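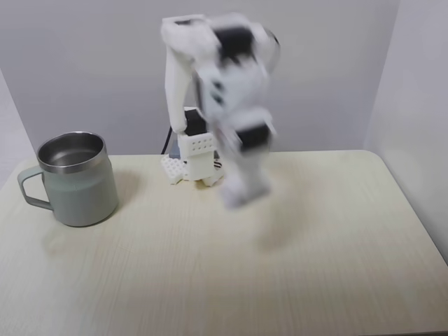
Dendero Project Office

Progress report to the fund: support for counter staff after robberies, Buruta and Floltell

The grant pays for training and follow-up support for people who work behind a counter where cash is handled: small bank branches, post office counters, bookmakers, petrol stations and late shops. This report covers the period up to the end of August. The spending return has gone to your finance team separately and is not repeated.

Training

The target for the year is 100 staff trained across both towns. By the end of August more than 80 had finished the half-day session, most of them in Buruta. Floltell started later than planned. The room we had booked was withdrawn, and we ran the first sessions there in a break room behind a petrol station, which was too small for the practical part. We have now moved to the library and the numbers are picking up.

The session has changed since the last report. The first version spent too long on what the law says about robbery and attempted robbery, and feedback forms said so plainly. That section is now one printed page to take away. The time saved goes on what to do while it is happening (hand over what is asked for, keep hands in view, do not follow anyone out of the door) and on the first ten minutes afterwards. Staff were least sure about the second part. Many did not know that they should lock the door, leave the counter untouched and write down what they remember before talking it over with each other. Police officers who attended two of the sessions asked us to stress the last point, as accounts tend to drift towards each other once people have compared them.

We have also added a short piece on threats made with objects that may or may not be real weapons. Staff asked for it. The advice is that they should treat every threat as real and leave the judging to the police.

Follow-up support

We offered follow-up calls to all staff at premises where there had been a robbery or an attempt. The calls are made the next day, after a week and after a month. Take-up of the first call is good. It falls at the week stage, often because the member of staff is back at work and cannot talk in front of customers. From July we have offered calls up to 8 p.m. and this has helped.

The month call is the one that finds problems. Several people said they were sleeping badly or had started swapping out of closing shifts without telling their manager why. Where they agreed, we put them in touch with the counselling service. The waiting time for a first appointment is longer than we were told when we applied, and we raised this with the service in the summer. We do not have a firm answer yet.

Premises visits

We planned 20 premises visits and have completed 15. The remaining 5 are all on or near Dolan Road, where the roadworks have kept several shops on short hours. They are rearranged for the autumn.

The same things come up at most visits. Posters in the window block the view of the till from the street. Cash is moved at the same time each evening. The height strip by the door has been painted over or was never fitted. Alarm buttons are in place but staff have not been shown how to use them, or believe they will get into trouble for a false call. None of this costs much to put right, and most managers have agreed to do it. We will go back to a sample before the end of the grant and report what has been done and what has not.

One chain asked us not to leave written findings at the branch and to send them to its head office instead. We agreed, but the branch manager should see them too and we have asked for this in writing.

Changes and risks

The part-time trainer post was empty for six weeks. Sessions carried on with cover from the project office but the visits slipped as a result. The post is now filled.

The translated leaflet is late. The text was approved in May and came back from the printer with two pages in the wrong order, so it was sent back. We expect copies in time for the next round of sessions — if they do not arrive we will hand out photocopies.

We would like to move the unspent travel money into evening room hire in Floltell. It is a small sum and would not change the total. Please let us know if a form is needed.

Next period

Finish the visits around Dolan Road. Reach the training target, with most of the remaining places going to Floltell. Agree a waiting time with the counselling service, or find a second provider.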